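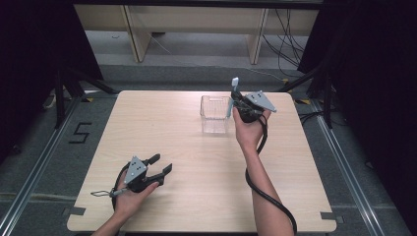
Do I have to throw out a whole recording if one grasp misses? Collecting with hand-held grippers for a Drarico set, 20 takes per session.

Refugio Aguirre
Keep it if you recovered and finished the task. Mark the miss in the notes. Bin it only if tracking dropped out.

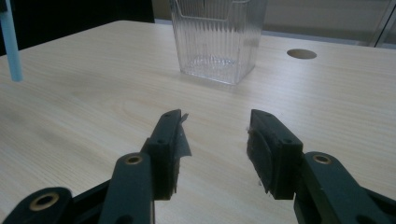 Start each take with the fingers open, too — ours went from 296 takes to 279 usable once we checked that.

Plellarden
I just delete them. Easier.

Search help topics Go

Related
Labelling failed grasps
Organising takes by date

Contact | © Wadton | Back to top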